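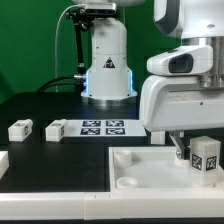 Hand-eye calibration for a two-arm bench
By Ciarán Egan, Sullow workshop, June
Last updated: Thursday

You need both arms homed, the tag mat taped flat to the table, and the Tavow scripts installed on the bench PC.

1. Measure the black edge of one printed tag with callipers. Enter that value in the config, even if the print file says otherwise.

2. Start the depth sensor and leave it running for 9 minutes. Depth readings drift during warm-up.

3. Jog the wrist camera until all four mat tags are detected. Save the pose. Repeat from different heights and tilts, turning the wrist between poses. Pure translation gives a poor solve.

4. Run the solver. My last run used 1,917 tag corners and rejected 644, mostly from steep angles. If yours rejects more than half, check the lighting for glare on the mat.

5. Do the same for the fixed sensor, then compare the mat position from each. They should agree to within a couple of millimetres.

6. Move on to the tagged blocks only when step 5 passes. Redo everything if either base is unbolted.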